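Keeping two arms honest: a morning at the Rallstead bench

Dec 1, 2024

The first thing the technician at Rallstead does each morning is run her thumbs along the robot's fingers. She has been in charge of the two-armed cell since July, and she says she would trust her thumbs over any log file.

"You can feel a pad going before you can measure it," she says. "It gets slick. The rubbery feel goes off at the tip first, and then you start getting grips that slide a bit on the way up. The software will tell you the grip closed. It did close! It just didn't close on what you wanted."

I had come to the workshop, on the upper floor of the old Horeck building, expecting to talk about clever software. We did get to that for a few minutes, but she kept steering back to cables, screws and fingertips, and by the time the kettle had been on twice I was completely won over. I had no idea there was so much to know about a cable tie.

The cell is a pair of arms facing each other's working space across one white table. The team call the whole thing Drustix, a name left over from an earlier project, and it is used for practice at picking up, stacking and laying out small household things. It runs for 16 hours on a busy day. Her job is to make sure the machine at the end of that stretch behaves like the one that started it.

"People think of repair as something breaking," she says. "Mostly it's drift. A bracket shifts by a hair, the camera on it looks at a slightly different bit of table, and everything learned yesterday is now a tiny bit wrong. You don't hear a bang. You just get a worse afternoon."

So the mornings go to checking. She homes both arms, lets them sit for a while, then sends each one to the same set of points and looks at where the fingertips end up. Then comes the part she obviously enjoys, which is following every cable by hand from the base to the gripper, feeling for flat spots and stiff bits. I was allowed to try this and missed a kink she had found in seconds.

"Cables are what I'd tell anyone to start with," she says. "An arm has joints that are built to bend for years. Then we go and hang a wire off it and expect the wire to keep up."

She learned this from an early failure. One arm kept dropping its camera signal, always in the same sort of reach, and only after a long run. She swapped the camera. She swapped the port. She spent most of 3 days on it, and in the end it was a connector being tugged whenever the wrist turned a certain way. "The slack was in the wrong place, so I gave it more at the wrist and less at the elbow. It hasn't dropped since, and I was so pleased I went round telling people who had no interest at all."

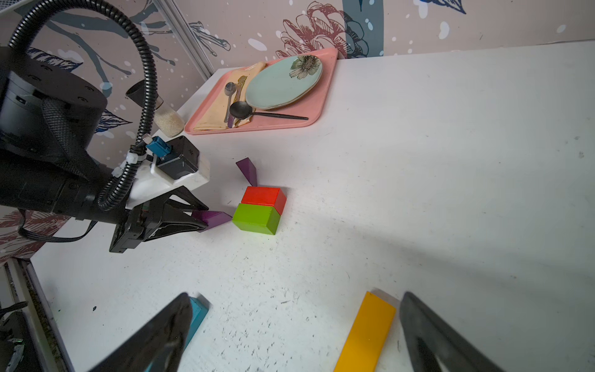 Setting up the table comes after the arms, and she is just as fussy about it. She likes to have the blocks and the tableware out together, so that the first runs of the day cover hard edges and awkward thin things at once. Wedges are her favourite test. A rectangular block like the red one sitting on the green gives the fingers two flat, parallel sides to close on, and even a tired pad will usually manage it. The purple wedges are far less forgiving, particularly lying down, and when one squirts out of a grip she goes straight back to the fingertips for another look. Cutlery is harder again. "A spoon on a napkin is a proper challenge," she says. "There's so little to get under."

The pads themselves come from a small supplier called Kwok, and she keeps a tub of spares on the shelf by the door. Changing a set takes her under 30 minutes with the checks included. She always changes both fingers together, even if only one looks tired, and wipes the new ones down with a plain damp cloth. Solvents are banned from the bench after an unhappy experiment.

The table gets the same cloth. It has picked up its share of small dark scuffs, and she isn't much bothered by those. Grit is another matter, as it gets pressed into the pads and stays there.

I asked what she would change if she could. She thought about it for a good while, and I was expecting a faster arm or a better camera.

"Screw heads," she said. "I'd have the same size everywhere. I've got a drawer of keys over there and I use all of them, every week." She also wants a paint mark across every bracket screw, so that a loose one shows at a glance. She has done one arm already. The other is booked in for the next quiet afternoon, and she has offered to let me hold the paint pen.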